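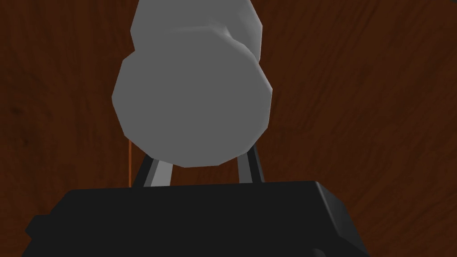 Bomivico Wrist View Add-on, version 16
Reviewed June 15, 2023

We run a two-finger gripper cell at the Tirkencombe site and use the Bomivico add-on to set up its simulated twin before anything changes on the real arm. I have had it on one workstation since April. The license is $261 per seat.

Setup took most of a morning. The gripper model loads with the wrist camera already attached, but the finger offset is left at zero and has to be typed in by hand. Get it wrong and the fingertips close inside the part. The manual covers this on page 21, well after the point where you need it.

Part import is fine within limits. Meshes are cut down to 2000 faces by default, so round parts come out visibly faceted in flat gray. For checking approach and finger contact that is enough. For narrow lips and steps I would raise the limit – the slider is under Collision, for some reason, and not under Import.

The wood table texture is decorative and can be left alone. Friction is a separate setting.

Maintenance is light. After each fingertip change, measure the new pair, update the offset and rerun the closing test. The older Dollorberg package saved offsets per tool. Bomivico overwrites the last one without asking, so keep a copy of the file.

Nägeli controllers need a separate driver, sold at extra cost.

Rating: 3.5 out of 5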